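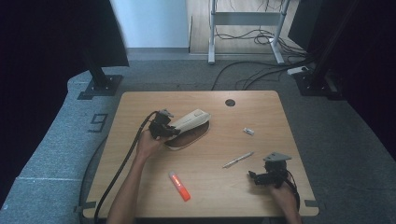

Windska Tearoom brings back afternoon tea, with rules

The Windska Tearoom will start serving afternoon tea again in February, eleven months after it stopped, and this time you have to book.

The old arrangement was that people turned up at three and hoped. Those who turned up at half past three also hoped, mostly for a scone, and were often given toast. Owner Azucena Carrillo says she received one letter of complaint about the toast and four asking for it to be put on the menu permanently. It has been.

There will be two sittings, at 1:30 and at 4, every day except Monday. Each lasts an hour and three quarters. Carrillo is firm about the three quarters.

"People think tea is a meal with no end," she said. "I love them, but I had a couple in here once from lunch until we were mopping. They had one pot. They were very happy."

The tearoom opened in 2000 in what had been a shoe repair shop on the corner below the bus station, and regulars still give directions to it that way. It closed its afternoon service last spring when the oven gave out in the middle of a bridal shower. Breakfast and lunch carried on with a smaller oven borrowed from Carrillo's sister-in-law, a machine that could bake eight scones at a time provided no one wanted them all the same color.

The new oven can do considerably more. The person in charge of it is Asuka Sugiyama, who spent six years baking at the Ketura, the hotel out by the lake, and who has cut the old list of nine cakes down to five. Gone are the rainbow slice and the thing with the canned peaches. The lemon loaf stays, as does the walnut cake, though Sugiyama has taken the icing off it. This has been discussed at some length by customers, several of whom have not tasted it yet.

Sandwiches are egg and cress, cucumber with dill butter, smoked trout, and a roasted carrot one that Sugiyama describes as "the one you'll say you don't want." Crusts are off unless you ask for them on. Scones come warm, two to a person, plain or with currants, and with jam from Eshun Farm. The tearoom takes no position on whether the jam or the cream goes first, and would prefer that you didn't ask the staff to settle it.

The tea list has gone the other way and grown. It now runs to 22 loose leaf teas, chosen by Sumeya Woldegiorgis, who also wrote the notes beside each one. These are shorter than such notes usually are. The entry for the smoky black tea reads, in full, "Tastes like a campfire. You know if you like that." Woldegiorgis will be on the floor for the weekend sittings and can be talked to about water temperature, on which subject she is hard to stop.

Coffee will still be available. Carrillo said so twice, with a slight sigh the second time.

The room seats 76 if the back section is open, which it will be from Friday through Sunday. Longtime customer Dennis Mottram, who has had the window table most afternoons for as long as the staff can remember, said he was not pleased about having to reserve it.

"I've never booked a cup of tea in my life," he said. He has since booked every Wednesday through the end of April.

Afternoon tea is $34 a person, or $19 for children under ten, who get hot chocolate and are spared the trout. A smaller version, with one scone and a slice of cake and no tiered stand, is $16 and can be ordered without a reservation if there's a table free. Anyone who needs a gluten-free tea should say so a day ahead — the scones for it are made first thing in the morning, before the flour comes out.

Reservations are by phone or at the counter. There is an online form, too, but Carrillo admits she is still learning where the messages go, and suggests the phone.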